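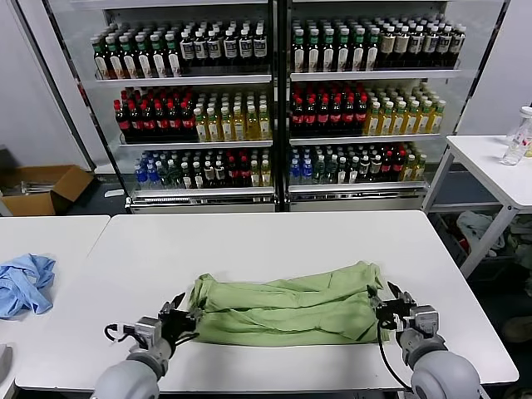

Our association provides a clothing exchange in the rear hall of the Quiroga Community Center, and I am responsible for the written procedures that apply to it. The current procedure requires that every donated garment be folded flat to a standard width before it is placed on a shelf. In practice, a number of knit items do not hold a flat fold and are returned to the sorting tables within the same afternoon. I would like to propose that soft garments be rolled or gathered lengthwise into a bundle, as with the green one on the white table, and stored on end in bins. The bundle takes up less depth on the shelf, but it creases, and you will note the overlapping folds along its length. Before I submit the revised text, I would appreciate guidance on three points: whether rolling is acceptable for items that will be stored for more than a month, whether the items should be sorted before or after they are rolled, and whether the tables may remain beside the glass-fronted drinks cabinet. The center has informed us that the cabinet cannot be moved. We processed 2,318 garments in October, and any method adopted must be workable at that volume.

Thank you in advance for your consideration.

Posted by Privside, Nov 20, 2021

Anikó Sárközi
Member, textile care section

Rolling is acceptable for most knits, fleece and jersey. It is not recommended for pressed shirts, lined jackets or anything with a stiff collar, and these should continue to be folded or placed on hangers.

The creasing you mention generally results from gathering the cloth instead of rolling it. The following procedure has been in use at our facility for several seasons:

Lay the garment face down on a clear table and smooth it from the center outward. Fold both sleeves across the back. Fold the sides in until the width matches the height of the bin. Roll from the hem toward the neck with even pressure, and do not pull on the ends. Pulling narrows the middle and sets a long fold down one side, and that fold is difficult to remove without steam.

Sorting must take place before rolling. A rolled garment conceals its size label, and staff will otherwise open it to check. We attach a strip of paper tape marked with the size to the outside of each roll. The tape should be removed before the garment is issued, as the adhesive may mark dark fabrics after several weeks.

Storage of up to three months has caused us no difficulty, provided that the garments are fully dry when rolled. Items to be kept longer should be opened and rolled again in the other direction.

With regard to volume, our October total was 1,219 garments, considerably below yours. I cannot therefore state with certainty that the method would be suitable at your scale. A trial with one category, such as children's sweaters, would be prudent.

Killo

We fold everything. Rolls come undone when people look through the bins and then you have to do it all again.

Skener
Facilities section

I will address only the placement of the tables. Please consult the manual for the cabinet and maintain whatever clearance the manufacturer specifies for its vents. Loose cloth should not be left on the floor beside the unit, where lint may be drawn in. Sufficient space must also remain for the doors to open fully and for a person to restock the shelves without leaning over the sorting area. Drinks should not be opened at the tables while garments are present. In a hall where I was formerly responsible for safety, a single spilled bottle required an entire bin to be laundered again.

If your tables have a smooth top, wipe them with a damp cloth and allow them to dry before each session. Kindly confirm with the center whether the cabinet is on its own circuit before connecting a steamer in the same part of the room.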